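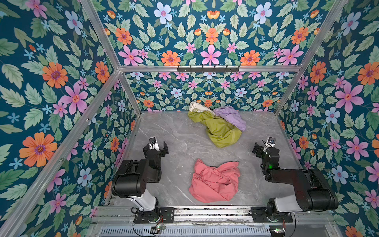 3. Crumpled garments and the state in which they are left

3.1 Scope and terms

This section deals with clothing that is neither in use nor put away. Earlier work on household laundry has mostly followed garments through fixed points, such as the basket, the machine, the line and the drawer. Much less has been written on the periods between these points, when a shirt or a jumper may lie on a floor, a bed or the back of a chair for several hours. We use the term "resting garment" for any item in this condition, whether it is waiting to be washed, waiting to be folded or simply waiting.

The Reltbridge survey recorded 712 resting garments in 90 households. Entries were made in September by the householders themselves, on a printed sheet which asked for the type of garment, its main colour, the surface on which it lay and its shape at the time. Respondents were asked not to tidy before filling in the sheet. Where two members of a household described the same item differently, both entries were kept and the item was marked as disputed.

3.2 Shape

Four shapes were used in coding: flat, folded, heaped and twisted. The first two gave little difficulty. The distinction between the last two was harder to draw, and the wording was changed once after the pilot. A heaped garment is one which has come down loosely, with many folds and no single direction. A twisted garment has been drawn out along one line, so that it forms a long bunch. Both kinds are found in Figure 3, where the salmon-pink item is heaped and the green item towards the back wall is twisted. Coders who had handled the two shapes at the practice table rarely confused them afterwards. Coders who worked only from the written definitions tended to enter everything as heaped.

The difference matters for the next step in the work. A heaped item can often be lifted from its highest fold and shaken out, and its hems then fall more or less into place. A twisted item has to be unwound first, and the ends must be found before anything else is done. Several respondents wrote in the margin that they left twisted clothes until last. One described a whole evening's folding as "the easy ones and then the ropes".

3.3 Contact between garments

A second code records whether items touch or overlap. Krishnan, who led the coding, proposed that a garment lying partly on another should be entered with the item beneath it as a pair, and this rule was adopted throughout. In Figure 3 the lavender garment lies partly on the green one and the two are therefore a pair. The cream garment with a faint print, at the back-left end of the green one, was treated under the separate rule for items tucked against a wall. The salmon-pink garment in the foreground is entered as a single item.

Pairs cause more trouble than their number would suggest. Householders frequently reported picking up one item and bringing the other with it, particularly where the fabrics were soft or where a sleeve was caught. Pale colours were also reported as missed more often when they lay beneath or behind something brighter — a remark made often enough that we have added a question on it to the Prorska sheet, which is otherwise unchanged.

3.4 Hooks and rails

The sheet also asked whether a hook or rail was within reach of the place where the garment lay. The hook bar in Figure 3, with five small hooks on a horizontal rail, would be entered as "fixed, small". This category proved too broad. It took in coat hooks by a front door as well as small bars meant for towels, and respondents did not regard these as equally suitable for clothing. Comments on small hooks were mainly about marks left at the shoulder or collar. Knitwear was singled out, and some households kept a firm rule against hanging it at all.

We make no claim that a nearby hook leads to fewer garments on the floor. The sheet did not record how long a hook had been in place or what it had been put up for, and the answers cannot be used in that way. The revised categories, which separate hooks by size and by usual purpose, are set out in Section 4 together with the instructions given to coders.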